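3.2 Sorting utensils at the counter
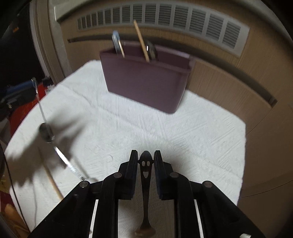 Putting utensils away is a short job in most homes, but the way people do it varies more than we expected. In the Varivby households we logged 1,759 placements over 31 visits. A placement was counted each time a spoon, ladle, stick or similar item was let go in its holder, and an item taken out again and put back was counted twice.

Two kinds of storage came up most often. The first was the drawer tray, with a slot for each type of item. The second was the upright holder, an open container that stands on the counter and takes mixed items (Figure 4). Long items nearly always went to the upright holder, even in homes where the drawer was deep enough for them. Of the 275 long wooden items we logged, 120 were placed with the handle up and the rest with the handle down – a split that Higuchi's layout survey does not report, as it covers trays only.

Figure 4. Upright holder on a white textured cloth, with three utensils standing in it. A spoon and a thin wooden stick are at the left.

Cloths and mats under the holder were noted but not scored. Several participants told us they laid one down to keep the noise low, and two said it was there to catch drips. We did not ask about this in the Plirkden homes, so the two groups cannot be compared on that point.

Fullness mattered more than shape. Once a holder was crowded, people began to move items aside before adding the next one, and the time per placement went up. Section 3.3 gives those times by household.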